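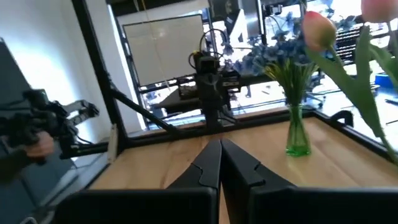

3.2 Flowers, vases and table

The arranging sessions were held in one room in Vudon during February, with the blinds up. We wanted conditions close to those in which people put flowers in a vase at home: a table at a comfortable height, daylight, stems of different lengths and no instructions about style. A total of 113 people took part, and they produced 218 finished arrangements. Of these, 13 were left out of the analysis because the vase had been moved before the measurements were complete.

The tabletop came from Ikwood. It is light brown wood, made up of planks with visible joints, and we left the grain and the darker patches as they were. An earlier trial with a white cloth gave cleaner outlines in the side views, but several people smoothed or straightened the cloth while they worked, and some used its edge as a guide for centering the vase. The bare wood did not prompt this. It does pick up a faint reflection around the foot of a glass vase (Figure 2), and in the measurements the base line was therefore taken by hand, at the point where the glass meets the wood.

Figure 2. Blue flowers in a green glass vase on the plank tabletop, with two tulips in the right foreground.

Vases were chosen by the shape of the neck. A straight cylinder lets stems lean against the rim wherever they happen to fall, and the result depends a good deal on how many stems there are. A vase with a narrow middle holds the stems together at one point, and they fan out above it. The green vase in Figure 2 is of the second type, wider again at the base. Its glass is translucent, so the stems can still be followed below the neck. We found this useful when working out whether a bouquet had been set in as one bunch or built up stem by stem — in the first case the lower ends usually stay together, and in the second they tend to cross. With opaque vases we had to rely on the session notes for the same information.

The flowers fell into two groups. The first were clustered blooms with many small petals, which make a wide, soft outline. The second were tulips, which have one bloom to a stem and long broad leaves. Tulip leaves were kept on unless the person chose to remove them. They matter more than we first expected, since one leaf can carry the outline well past the bloom it belongs to. For this reason spread was measured twice, first across the blooms alone and then across the whole arrangement with the leaves included. Where one flower overlapped another in the side view, as the peach and pink tulip overlaps the blue bouquet in Figure 2, the overlapped part was filled in from a second view taken at a right angle to the first.

Light was a harder matter. The windows give good color in the morning but stand directly behind the flowers from one side of the table, and petals seen against them look darker and more muted than they do from the other side. We tried a screen supplied by Suominen and gave it up after the first trial, as it made the room feel closed in and people hurried. Instead, sessions were run only when the light at the tabletop was above 900 lux, and color names were recorded by a person standing with the windows behind them. Color names given from the far side were not used.

Each person was given a vase, a set of stems and a pair of Tiltik hand pruners, and was told to stop when the flowers looked right to them. No time limit was set. Trimmed ends and stripped leaves were left on the table until the session was over, then weighed. Mathis Guillot took the height and spread measurements for all sessions, which removes one source of disagreement but also means that we have no second reading for most of the set.

Height was taken from the wood to the highest petal, and the height of the vase was then subtracted. Drooping blooms were not lifted. A bloom hanging lower than the rim of the vase was counted toward spread only.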